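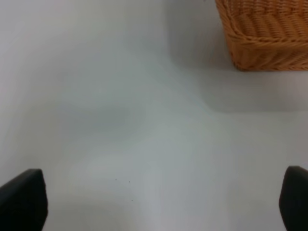

Subject: Re: [chorebots] Can they do a whole chore yet, or just the good part?

On a list far, far upthread, somebody wrote:

> I keep seeing clips where an arm folds a towel or puts a cup in
> a rack, and my sister-in-law asks me every holiday when she can
> buy one. I'm in a small gift shop (candles, soap, baskets, that
> kind of thing) and I'd settle for something that can tidy a
> counter at closing. Is anybody on here close? And I mean a plain
> yes or no please, I've read the brochures.

Plain answer: no for your counter at closing, maybe for one piece of it. And I say that as somebody who has spent since July trying to get a two-finger gripper to do pretty much your job, so I'm cheering for it!

We've been running what we call the basket chore. There's a bare table and a wicker basket, the woven kind you probably sell, and the job is to get stray things off the table and into the basket, then move the basket to the shelf. Three steps if you're a person and you're feeling generous. My niece does it while talking on the phone.

Putting things in the basket is the good part. Soap bars, a candle tin, a roll of ribbon, we're at 62 percent over the last long run with things laid out any old way, and higher if I cheat and space them out (I did cheat, early on, and I've stopped). Misses are mostly ribbon. Ribbon is awful. It flops over one finger and hangs there and the arm goes off happily to the basket thinking it has the thing.

Moving the basket is where I lose my mind. A rim made of braided wicker is fat in one place and thin in the next, and it gives when you squeeze it. Grab it by the rim on one side and the whole basket tips toward you. I know the Plilow people got around that by bolting a tab on their bin, and fine, but then you've changed the chore so the machine can do it, and you, with the shop, would need a tab on every basket you own. I think that's cheating too, though somebody here will write me four paragraphs about dishwashers and how we all changed our plates for them. Fair enough. I like my dishwasher.

Then there's what I'd call the last bit, and I think it's what your sister-in-law would notice first. When the big stuff is gone there are still crumbs. Little dark specks, dust or bits of who knows what, right out on a pale table where your eye goes straight to them. A person swipes them into a palm without deciding to. Our setup has no idea they're a chore. From the wrist camera they're a few pixels each, and two fat black fingers aren't going to pinch them anyway. You need a cloth, and now you've got a tool, and a wet tool or a dry tool, and a place to put the tool back. I tried a sponge for one afternoon and I'm not ready to talk about it.

Shadows are the other headache. A basket under soft light throws this big blurry gray patch on the tabletop with no real edge to it, and for a while the old Symonenko segmenter kept calling that part of the basket. So it would come down to grab and close on nothing. We retrained with the lamps moved into 12 positions and that mostly cured it, but a shop has windows and the sun does what it wants, so don't take that as a promise.

Time, because you'll ask. One clear-off with a handful of items takes us 19 minutes on a bad day. On a good day it's 4, and I was so pleased I went and told the neighbors. You could do it in the time it takes to read this paragraph — well, you'd be done already.

If you've got money and want something this year, I'd look at the one-job machines. Zarnier's floor unit does floors and doesn't pretend otherwise, and a friend's bakery runs one overnight without much drama. For arms on counters I'd wait. I used to say two years. I've been saying two years for a while now, so I've switched to "ask me after the next batch."

What would help us a lot, if you're up for it: tell me what's on your counter at closing. The real list, gum wrappers and all. Everybody tests on cups and blocks and I'd like to try somebody's actual mess. Do you have anything with handles that fold down? And is your counter wood or glass? Glass would be a whole other email.

Also does anyone still have the Tiltent calibration notes? The link in the list archive goes nowhere and I need the part about re-zeroing the fingers after a bump.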